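Retaining walls and the advice people give about them

Every February the same tips go around for keeping a leaning garden wall up through the thaw. I have tried most of them on the wall behind our house in Tramberg, and I don't think much of several.

Take the crack gauge. Bellton sells a plastic one for 18 dollars. Two pencil marks, one on each side of the crack, and a ruler will tell you the same thing. Write the measurement on the wall with the date next to it. Ours says 27 January 2023 and it is still readable.

Then there is filling the crack with mortar. It looks better. It does nothing for the wet soil pushing from the other side, and now you can't see the crack. 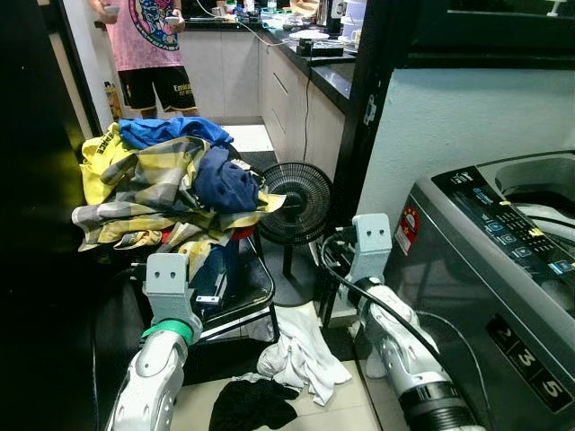

Weep holes are worth your time. Poke a stiff wire into each one after heavy rain and see if water follows. If the hole is dry and the ground above is soggy, it is probably blocked farther back, and a wire won't fix that. Guillot's cleaning foam didn't fix it either, whatever the can says.

Nermin Gündoğdu, two doors up, was told to prop her wall with timber. The quote was 821 dollars. I would want to hear from an engineer before paying that, and I wouldn't stand under the wall to do it myself for any money.

If the wall bulges, or a door or gate near it starts to stick, keep kids and parked cars well away and call the building department. Don't dig at the foot to "have a look."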